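Learning to repair my own shoes

2021-12-14

I wanted to write this post in November, when it was still fresh in my head, but the month went away with work and with a cold that I could not lose. So now it is December and I have resoled two pairs of shoes, and I can say a little more than I could say then.

It began with my brown walking shoes. I bought them the year I moved here, and they are the only shoes I own in which my left foot does not complain after one hour. They are from Morais, a small maker that does not sell this model any more. When the heel went down on the outside so far that my ankle was tilting, I brought them to the repair counter at the station. The young man turned them over, pressed the sole with his thumb and said 100 dollars, and three weeks. I said I would think about it. I thought about it on the whole train ride home.

In my parents' town we had a shoemaker on our street, and my mother sent me to him with a plastic bag and some coins. I remember the smell of the glue very well and also that he never gave a ticket. He looked at your face and then he knew which shoes. I never asked him how he did anything. I was a child who wanted to go back outside. Now I regret it a little, because he had the patience of a person who would have answered.

So I started by reading. There is much to read, and most of it is written by people who already know. They say "skive the edge" and continue. I needed one evening only to understand that skiving is making the leather thinner at the border, with a knife held almost flat. Another evening went to the difference between a welt that is sewn and a welt that is only decoration. My Morais shoes have the decoration kind. This was good news for a beginner, because the sole is glued and you can take it off with heat and some force.

The person who helped me most was Annunziata Galli. She teaches an evening course in leather work in the same building where I learned to swim as an adult, and I knew her only from the corridor. I asked if I could join in the middle of the term. She said no, the course was full, but I could come half an hour early and she would look at my shoes. I came half an hour early for five weeks. I brought her pears every time, and I think she does not like pears.

Her first advice was to stop buying things. I had already made a list of tools that came to 148 dollars, including a special hammer with a round face. She crossed out almost everything. She said a beginner needs a sharp knife, a rough file, good contact cement, something heavy, and old shoes that nobody will wear again. The old shoes were the important part. I found two pairs in my closet and my neighbor Niamh Carroll gave me another one, black and very sad, with the heel already hanging open.
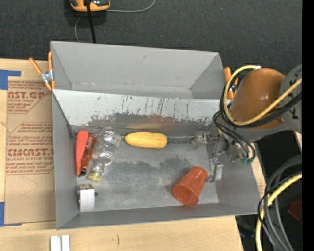 On those practice shoes I made all my mistakes. I put the cement on too thick, and I pressed the pieces together while it was still wet, so they swam. With contact cement you must wait until it feels dry to the finger, and this is against every instinct, at least against mine. I grew up with white glue, where you hurry. With this one you sit on your hands for fifteen minutes, and then you have only one chance to place the sole correctly, because it grabs at once. My first sole went on crooked by the width of a pencil. I pulled it off and a piece of the shoe came with it.

The second mistake was sanding too little. The old surface looks clean after you remove the sole, but there is still a thin skin of old glue on it, a bit shiny. If you leave it, the new glue holds on to the old glue and the old glue holds on to nothing. Annunziata showed me how to tilt the shoe toward the lamp to find the shiny places. After that I sanded so much that my kitchen table had a gray layer over it, and my husband asked politely if I would consider the balcony.

I moved to the balcony. In November this is not a pleasant place, and cement does not like the cold, so I had to carry everything back inside for the gluing and then leave the window open for the smell. It was a lot of walking. I did it in the end like this: knife work and sanding outside with a coat on, then one hour inside to let the shoes become warm, then the glue.

For the sandpaper, I can say what worked for me. I began with a coarse one for removing the old glue and for shaping the heel, and finished the edges with 600, wet. I am not sure the fine one is necessary for a walking shoe, but the edge becomes smooth like a river stone and I enjoyed it too much to stop. Then a little edge dye, let it dry, wax, and rub with a piece of old cotton shirt.

The real shoes I did on a free morning, with the phone turned off. Taking off the soles was the part I feared. I warmed them with the hair dryer, starting at the toe, and when I saw a small opening I went in with a blunt kitchen knife and worked to the side, never forward. The left one came off in one piece. The right one fought with me and I have a small scar on the thumb now. Please keep the other hand behind the knife. I knew this rule, I had even written it on a paper and taped it to the wall.

The new soles are plain rubber, nothing special, cut a little bigger than the shoe and trimmed after gluing. I put the shoes under a stack of dictionaries for one night. It is maybe a silly detail, but these are the dictionaries I carried with me when I came to this country and I had not opened them for a long time. In the morning I looked up "last" and found that it is also the name of the wooden foot that a shoemaker works on. I had used that word for twenty years and I did not know this about it.

I have now walked in them for more than 30 days, also in rain. The left heel is still perfect. On the right one there is a small place at the toe where I can push in a fingernail, so I did not sand enough there, or the glue was already too old when I closed it. I will open it a little with the knife, clean it and glue it again after the holidays.

The second pair was my husband's, and it went faster. He says he feels no difference from before, and I have decided to take this as praise.

Some people wrote to me after my last post to ask if repairing at home saves money. For the first pair, I think no. With the cement, the rubber, the file and the knife I was not far below the price at the station, and I do not count my evenings. For the second pair the only cost was the rubber. I still go to the repair counter for anything with stitching, and I brought my winter boots there last week. The young man asked what happened with the brown ones. I was wearing them, so I lifted up one foot and showed him. He looked for a long time and said the edge was nice, but the heel could be a little lower on the inside. He is right, I checked it at home with a ruler.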